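Rewrote our demonstration rules for handheld grippers in September. Posting the parts that changed, in thread form, for anyone who runs a similar bench. Old version was 4 pages. New one is shorter and gets read.

**1/** Scope. Tabletop tasks, two handheld grippers, one operator. Cloth and small soft goods only. Rigid parts have their own sheet, which Catinca Căpraru maintains, and I won't cover it in this thread.

**2/** An episode starts with both grippers in the operator's hands and clear of the goods. It ends the same way. If a finger is touching fabric at the first sample, the episode is rejected, whatever comes after. Most of our rejects under the old sheet were this.

**3/** Cable routing. Slack goes off the front edge of the table, operator side. A loop on the tabletop is allowed if it stays out of the work area. A cable across the container is a stop condition.
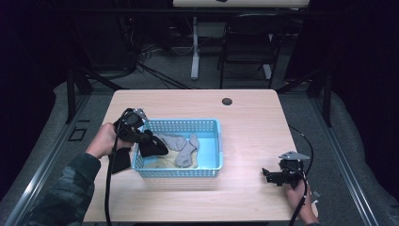 **4/** Stop condition means stop. Put nothing right mid-episode with a bare hand. End the take, tag it CABLE, clear it, start a new one. Baltazar Hinojosa argued for a "pause" tag. We tried it on the Clustard set and the labelers used it for everything from a snagged cable to a phone call. Dropped.

**5/** Sleeves. Long sleeves are permitted, cuffs must end at the wrist. The earlier draft required bare forearms. That rule had no measurable benefit for us and people ignored it in winter, so it's gone. A rule that gets ignored weakens the ones next to it on the page.

**6/** Container placement is free within reach of the left hand. Do not mark a position with tape. We had 185 episodes from Aguirre with the container on the same tape cross and the policy learned the cross.

**7/** Goods go in unfolded and unsorted. Don't arrange them for an easy grasp. If an operator reaches in and tidies first, the tidying is part of the task and has to be recorded as such.

**8/** Reference check before each block. Container off the table, both fingers open, held low over bare surface, hold still for a count of four. The reviewer uses it for finger alignment and exposure. Same pose with each gripper.

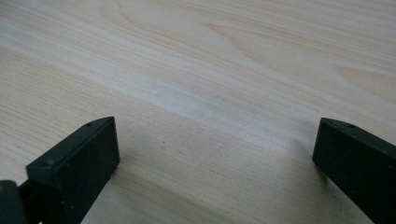

**9/** Reflections on the surface are acceptable at reference check if grain is still readable on both sides of the glare. If it isn't, move the light. Do not move the table -- the extrinsics are tied to it, and recalibrating costs you the morning.

**10/** Fingers get wiped between blocks. Dry cloth, no solvent. Worn pads are logged, with the gripper ID, and swapped at 500 grasps or at visible damage, whichever is first. Manolis Mitsotakis-Vlachou keeps the log and will ask you about gaps in it.

**11/** Review. Every block is watched by someone who didn't record it. The reviewer can reject but can't trim. Trimming the start of an episode to hide a rule 2 violation is how we lost a week on the Ikach data.

**12/** Numbers, since two people asked. The last block under the old sheet had 104 episodes rejected, mostly starts and cables. I'm not posting the new count until the full set is reviewed.

**13/** Open item: failed grasps. Current text says keep them if the operator recovers without setting a gripper down. Edivaldo Trindade wants them kept in all cases and tagged. I lean his way but the storage format needs a field for it first.

**14/** Plain text copy is in the Porkavent repo under /docs/bench. Corrections go in as issues, one rule per issue please.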